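Does the Second-Choice Goalkeeper Matter? Substitution, Statistics and a Season of Under-Eighteens Football
Student project report, Sport and Society option
Author: Siham Karam
Supervisor: Ifigeneia Zacharopoulos

1. Where the question came from

I kept goal for Trundesa for two seasons, mostly from the bench. You get a good view of the game from there, and you also get a good deal of time to wonder whether the person between the posts is any better than you are. My manager at the time believed that a settled goalkeeper was worth ten points a season. He believed this so firmly that our first-choice keeper once played a whole half with a finger strapped to a lolly stick.

The belief is common. Coaches who will cheerfully swap wingers every week go pale at the thought of changing the keeper. The usual explanation is that defenders need to know the voice behind them. I wanted to find out whether youth league results gave any support to this, or whether it was one of those things people in tracksuits say.

My question was therefore: do teams in a youth league concede more goals in matches where the goalkeeper has changed from the previous match?

2. What I collected

The league keeps team sheets for every match, on paper, filled in by whoever had the pen. I was allowed to borrow the last few seasons. They were stored in boxes, in the order in which people had run out of room in the previous box, so the first part of the project was mainly lifting.

In total I entered 3,255 team sheets into a spreadsheet. Of these, 2,604 could be used. The rest failed for one of the reasons below:

- No goalkeeper named. Some managers list eleven surnames and leave you to guess.
- The same player named in goal and at left back.
- Score missing, or given as "lost".
- Only one team's sheet surviving, with nothing to check the score against.

I did not try to rescue sheets by asking people what they remembered. I did this once at the start, over a match between Zeta and Presonen, and was given three different scores by three men who had all been on the pitch.
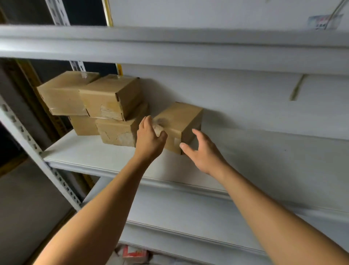
3. Method

Each usable sheet was marked "same" or "changed" depending on whether the goalkeeper was the one named in that team's previous match. First matches of a season were left out, which accounts for the small gap between the sheets I could use and the ones in the final comparison.

I then worked out the mean number of goals conceded for each group. A straight comparison is unfair, as weak teams change their goalkeeper more often (and, having been one of the goalkeepers in question, I can say that it doesn't always feel like rotation). To get round this I compared each team only with itself: Zeta's changed matches against Zeta's same matches, and so on down the table. A team needed at least 35 matches in the records to be included at this stage.

I also noted whether a change had been made at home or away. I had planned to note the weather, but the sheets have no box for it and my supervisor pointed out that the project had a deadline.

Entering the data took far longer than analysing it. I worked season by season and checked a sample of 200 sheets a second time to see how many mistakes I was making. Most of my errors were in the away scores, where a seven and a one can look identical if the referee's secretary is in a hurry. 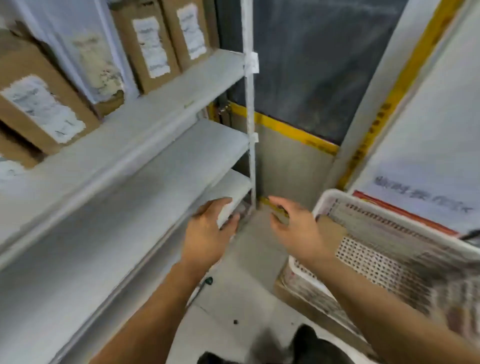
Sorting at the shelves.

4. Results

The straight comparison looked dramatic. Teams with a changed goalkeeper conceded clearly more goals, and for one evening I thought my old manager deserved an apology.

Once each team was compared with itself, most of the difference went away. Strong teams conceded very little whoever was in goal. Weak teams conceded a lot whoever was in goal, and their goalkeepers changed because they had conceded a lot the week before. The team that changed most often, Presonen, did slightly better in its changed matches, which I put down to chance. Their coach put it down to courage.

There was one place where a difference stayed. When a change was made away from home, teams did worse than their own average, and this held for more teams than I would expect from luck alone. I suspect that many of these were forced changes, made in a car park when the usual goalkeeper failed to arrive, and that the replacement was often a tall midfielder with borrowed gloves. The sheets cannot prove this. They do sometimes show a goalkeeper who appears in that position once and is never listed there again, and I felt I understood him.

5. Problems with the study

The biggest one is that goals conceded is a poor measure of goalkeeping. A keeper can make nine good saves and let in four, and the sheet will only mention the four. Shots faced would be better, but youth leagues don't record them.

A second problem is how the records were kept. Anyone repeating this work should settle the filing before opening a single folder. I relied at first on memory and on the colour of the paper, and lost most of a week by entering the same April fixtures twice. What you want is a system somebody else could follow without ringing you up. It needn't be elegant. A box with "A-2" on its label in thick black marker can be found again from across a room, which is more than I could say for my piles, and the label next to it with the barcode and the line "830 E168 00 001" is no use to a person without a list to read it against. My final system was a large letter for the season and a number for the half of the season, and I should have started with it.
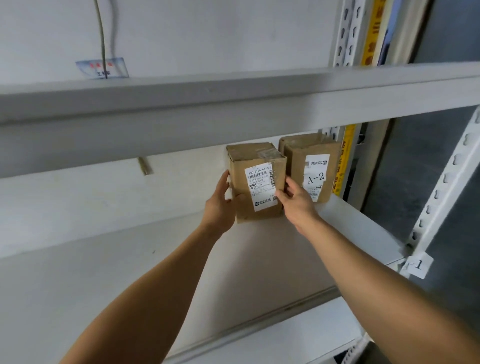 The third problem is me. I began with a grudge, and a marker should bear that in mind. I had hoped to find that second-choice goalkeepers were just as good as first-choice ones, and the main result more or less says so. To guard against this I asked Ifigeneia Zacharopoulos to go through my "same" and "changed" markings for one full season without seeing the scores. She disagreed with me on a handful, mostly brothers who shared a surname and an initial. I noticed that I'd given the benefit of the doubt to the substitute every time, so those matches were recoded her way. It is the same lesson as a big handwritten "A-2" on a parcel: if the mark is plain enough, it doesn't matter who is reading it or what they would like it to say.

6. What could be done next

A follow-up could record shots faced for a single season in a single division, which would need one patient person per match and a decent coat. It would also be worth asking managers why each change was made, on the day, before the reason has had time to improve.

I would also like to look at captains, about whom coaches say very similar things. Trundesa changed theirs four times in my second season. We finished ninth both years.

7. Acknowledgements

Thank you to the league for lending the sheets, to my supervisor for the recoding, and to my brother, the other Karam in the records, who played in goal twice and has asked me to say that neither defeat was his fault. The data suggest he may be right about one of them.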